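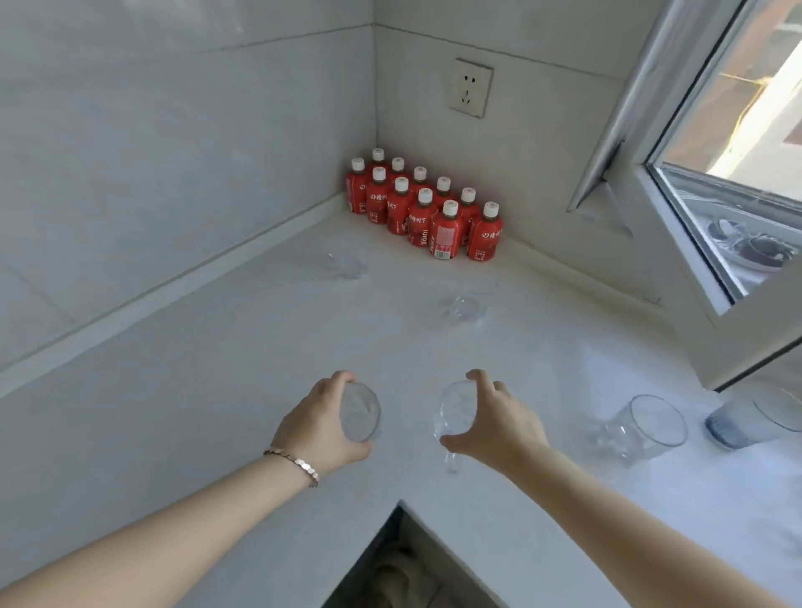 Mandbridge Kitchen Services
Equipment planning meeting, Dec 11, 2020

In the chair: Kamonchanok Thammasiri
Also present: purchasing, kitchen staff, accounts
Apologies: site manager

1. Last minutes
Agreed, with one correction. The July entry said we had "decided" on a glass-handling arm. We had decided to ask for prices.

2. Quotes for the arm
Two in. Hivex want payment up front and include fitting. Grundisov offer a lease over five years, with servicing on top, and would not put a figure on the servicing. The chair asked what we would be signing in that case. Purchasing will go back to them.

Both brochures show the arm picking up one kind of glass from a tray. Kitchen staff pointed out that ours are not all one kind, that clear ones are hard enough for a person to see on a white worktop, and that they get put down wherever there is room. Hivex say their camera copes with clear glass. No test results came with the quote. Not accepted until we see it done with our own glasses, on our own counter, by the window, in daylight.

3. Space
Neither firm has measured the counter. Kitchen staff do not want to lose the corner where the bottles are kept and would like to know where they are meant to go. Hivex's drawing has the arm bolted down within reach of the window, which opens inwards. Sent back for a new drawing.

4. Savings
Hivex claim nine hours a week. Accounts could not find where this came from, and it leaves out loading trays, wiping down and clearing up breakages. Kitchen staff doubt we spend nine hours a week on glasses in the first place. They will keep a time sheet before the next meeting.

5. Budget
No money set aside for purchase. Up to £1000 allowed for a trial, to include delivery both ways. Khamphan may have a demonstration unit to hire. The chair asked that nobody sign anything on the day, as happened with the dishwasher.

6. Any other business
More trays requested. Approved.

Actions
Purchasing: servicing price from Grundisov, new drawing from Hivex, hire terms from Khamphan.
Kitchen staff: time sheet.
Accounts: check whether breakages are covered during a trial.

Next meeting to be called when the hire terms are in.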